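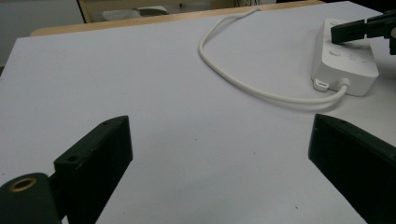
Gripper budget: what we're asking for next year

The equipment request for the handling bench goes in at the end of January, and a few people have asked what is in it. The short version is two new hand-held grippers, a set of spare parts for the ones we have, and some money for the tables themselves.

The grippers come first. We got three quotes. Stininine was the cheapest per unit, but they sell the fingers and linkage as one sealed piece, so a worn finger means buying the whole front end. Ferrand sells the parts separately and will match our current hole spacing. Vinh Hoàng went through both quotes line by line and recommends Ferrand, and that is what we have written down. The third quote came in too high to consider.

Spares are where we got it wrong last time. We bought none, and then had a gripper sitting on the shelf for most of the spring waiting on a pair of grip pads. The request now includes 100 grip pads, bought as one lot to get the lower price, plus screws and brass inserts. Pads are cheap. The shipping from Plirville is not, so one large order makes more sense than several small ones.
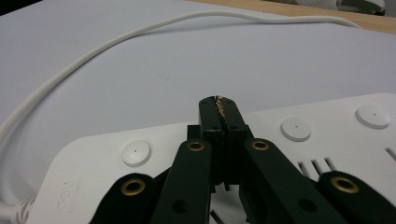 Closed gripper over a power strip on the bench.

The household items used in the tasks - power strips, cords, boxes, kitchen things - have been coming out of the general supplies line. We would like to move them to the Rolia project line, where they belong. The project used 162 of these items last year and the supplies line was over by summer. Please keep receipts from now on and write the project name on them.

Tables are the last part. We are not asking for new ones. The money is for clamps, edge strips and two more lamps.

Not in the request: new computers, new chairs, and the second storage cabinet. The cabinet was cut so the spares could stay in. If there is money left after the gripper order is placed, it goes back on the list first.

Lead time from Ferrand is over 3 months, so anything ordered late will miss the summer sessions. If you need something that isn't covered here, send it to Vinh before the end of the month with a price and a link to the supplier. Requests without a price will have to wait for the next round.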